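About Us

Welcome, and thank you for wandering over to this page! Most people come to our site looking for class times or the phone number (both are on the Contact page, and the phone really does ring at the front desk), so if you've made it here you must be a curious sort of person, and curious people tend to do very well with us.

Gudon is a small language school for grown-ups. We teach Estonian, Lithuanian and Czech, in the evenings mostly, to people who have jobs and kids and bad knees and a great many other things to do. Some of our students have a grandmother's letters in a shoebox and would like to read them. Some married into a family where the whole dinner table switches languages after the soup. One gentleman joined because he liked the sound of Czech on a train, and he is now in his third year and still likes the sound of it.

How we started

The school was started by Triin Lukoševičius, who grew up with an Estonian mother and a Lithuanian father and spent her childhood translating jokes between the two sides of the family (she will tell you that most of them did not survive the trip). When she moved here she taught one cousin's husband at her kitchen table, then his sister, then two people from the sister's choir, and by the following October there weren't enough chairs. She rented a room above the Jelínek bakery, which smelled so strongly of caraway in the mornings that we still have students who can't conjugate a verb without getting hungry.

We stayed above the bakery for 6 years. It was a wonderful room and a terrible staircase. When the rent on the building we're in now came down to something we could manage, we moved over in one long weekend, with the bookshelves in the back of a borrowed van and the dictionaries in laundry baskets. The Jelíneks still send a tray of rolls on the first evening of each term, and we hope they never stop.
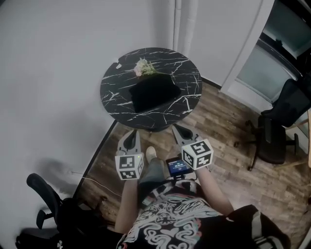
We have three classrooms now, and each has a name, because "Room B" seemed a sad thing to call a place where people would be reading poems out loud. The big one is Dero, after the first cat to live at the school. The middle one is Gorby, after the second cat, who was larger and had stronger opinions. The little one is still called the little one. We've held a naming contest for it twice, and both times the winner was "the little one."

How we teach

Our classes are small, and you'll be talking in the first ten minutes. We know that frightens some people, and we promise it's gentle! You'll learn to say your name, ask somebody else's, and order something to drink, and then we'll all have something to drink. Grammar comes in as you need it. Estonian has fourteen noun cases, and we've found that folks take that news much better in the third week than on the first night.

We don't give grades. We do give homework, and we do notice when it isn't done, but the worst that will happen is that your teacher will look at you kindly. If you miss a class, come to the other section that week, or come early to the next one and somebody will catch you up over tea.

Every term ends with a reading night. Students bring a page of something, a recipe, a bit of a novel, a song, a letter they've finally managed to get through, and read it to the rest of us. Families are welcome. Bring a dish if you like to cook and an appetite if you don't.

The lending library

Our library holds 539 books at present, a good many of them given by students' families. The children's shelf is the most borrowed, and nearly all of the borrowing is done by adults. You may take three books at a time and keep them as long as you're reading them. If you've stopped reading them, please bring them home.

Who comes here

Last year 237 people took a class with us. Some came for one term before a trip and some have been here since the bakery. Beginners are welcome in any term, and if you already speak a little, come in for a chat with Triin and she'll help you find the right group. There's no test. She'll ask you about your family or what you had for lunch and listen to how you get on.

Visitors can sit in on one class for free. Write or call a day ahead so we can set out another cup.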